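Loltcombe kitchen library re-sorts its measuring sets after stocktake

The Loltcombe Kitchen Library has finished a stocktake of its small utensils and will change how measuring cups and scoops are stored, labelled and lent from June. Members will now borrow measures as checked sets. Single cups will still be available on request at the desk.

The stocktake covered 1,276 small items, from egg rings to jam funnels. Of these, 1,166 were matched to a catalogue entry. The remainder had lost their labels, had been returned to the wrong tub or had never been entered. Measuring cups and spoons made up the largest share of the unmatched group, according to the library's collections coordinator, Sunita Prajapati.

"A whisk is a whisk," Ms Prajapati said. "A cup measure that has drifted into somebody else's set is a different matter. The member gets home, starts a batch of Anzac biscuits and finds two third-cups and no half."

The underlying difficulty is that the collection was built from donations. Sets arrived in different colours, from different decades and in some cases from different countries. The standard Australian metric cup holds 250 millilitres and the Australian tablespoon 20 millilitres, while a tablespoon bought in Canada, Britain or New Zealand is generally 15. American cups are smaller than the metric cup. Where the moulded capacity has worn off a handle, colour and shape are poor guides to volume, and two pieces that nest neatly together may belong to different systems.

Each piece was therefore handled individually. Sorting was done on a white table, with pieces laid out and compared before being allocated to a tub. Items with no legible capacity were set aside for a water test.

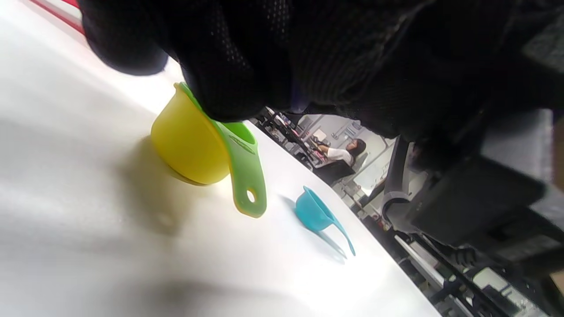
Test method

The water test is carried out on a digital kitchen scale reading to one gram. The measure is placed on the scale, the display is zeroed, and tap water is added from a squeeze bottle until the surface is level with the rim. At room temperature one gram of water is taken as one millilitre, which is accurate enough for domestic baking. Each piece is dried and filled a second time, and the two readings are averaged. If they differ by more than two grams on a cup, or one gram on a spoon or scoop, the piece is filled a third time.

Long-handled plastic measures proved awkward. Many tip when filled, as the handle outweighs the bowl, and have to be propped. Rafferty Begay, who ran the testing bench, cut a set of notched foam blocks for the purpose. The block is zeroed along with the measure and does not affect the result.

Pieces that fall within five per cent of a recognised size are marked with that size and returned to stock. Anything outside that margin is marked "scoop only" and moved to the dry goods section, where it can be borrowed for flour bins, rice or pet food. Narrow scoops of the kind packed with drink powders and laundry products are treated the same way, whatever the test result, and are kept out of the baking sets.

Over 63 pieces went through the water test. Mr Begay said most of the older rigid plastic cups were close to their expected volume. Thin metal spoons with bent rims were the least reliable.

New storage and labels

Complete sets are now held together on a split ring where the handles have hanging holes, and in a zip pouch where they do not. The old system of one deep tub per size has been dropped. It was quick to put away but made it impossible to tell whether a set had come back whole.

There are 4 categories on the new shelf: metric cup sets, metric spoon sets, imported sets and scoops. Imported sets carry a second label giving each capacity in millilitres, so that a member following an older American or British recipe can pick the matching measures without converting. Labels are printed on dishwasher-safe film and fixed to the underside of the handle, clear of the bowl. Earlier paper labels did not survive washing, and a few had been stuck inside the cup.

The shelf units come from the Olturus range already used in the library's cake tin bay. The catalogue has been moved to Nurnell, a lending program that allows a set to be recorded as one loan with its component pieces listed beneath it. Desk staff tick off the pieces at return. Incomplete sets are held back until the missing measure is found or replaced.

Mixed colours will be accepted within a set. Ms Prajapati said the library had considered matching by colour and decided against it, as doing so would have broken up sets of correct volumes for the sake of appearance and left a large number of good cups on the bench.

Returns and donations

Members who have a stray library measure at home are asked to bring it back, labelled or otherwise. No late fee applies to small utensils returned before the end of June. Pieces can be left in the grey returns crate inside the Joshi Street entrance during opening hours. They should be washed and dried first. Measures used for garden chemicals, paint or detergent cannot be accepted.

Donations of measuring sets are also open, with preference given to metric spoon sets that include the 20-millilitre tablespoon. Half-cup measures are short across the whole collection. Cracked plastic, rusted rings and cups with melted rims will be declined at the desk.

The measuring shelf is closed while the last labels are fitted. Loans of mixing bowls, scales, preserving gear and cake tins are not affected. Bookings already made for measuring sets will be filled from tested stock, and members with a booking will be contacted if a different size range has to be substituted.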